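Rotating display rack leans and drifts under uneven load

Bushra Baloch
3 October 2020

I sell hair accessories and small fabric goods at the Brarkwood indoor market. My countertop spinner is the Plunier type: round base ring, one center pole, hooks at the top. With stock on one side only, the pole leans and the rack turns by itself until the heavy side stops at the same spot. The counter slopes slightly toward the aisle. Is this a bearing fault, or do I need a heavier base?

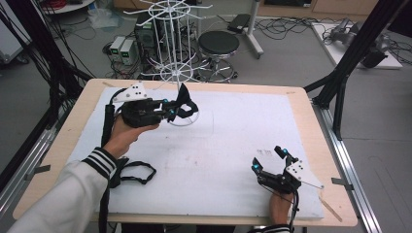

Umis

The drift comes from the slope. On a level surface an uneven load will tilt the pole a little but has far less reason to turn it. Put a level on the counter in two directions and shim the low side first. Then look at where the weight hangs. On a wire rack with the hooks on a spoked wheel at the top of the pole, even a light item such as fabric cat ears pulls from the full height, so fill opposite hooks in pairs. Heavier stock goes lower – if your model has a lower ring that takes hooks, use it.

Check the joint between pole and base as well. Mine had 2 mm of play at the socket, and one wrap of thin tape took it up.

Radulović

Agree on leveling. If it still leans, add weight to the base. I fixed a steel disc of roughly 200 g under mine and it stopped rocking. Don't grease the pivot, it will only drift faster.

plunier_user38

Same problem here, I just put it against the wall.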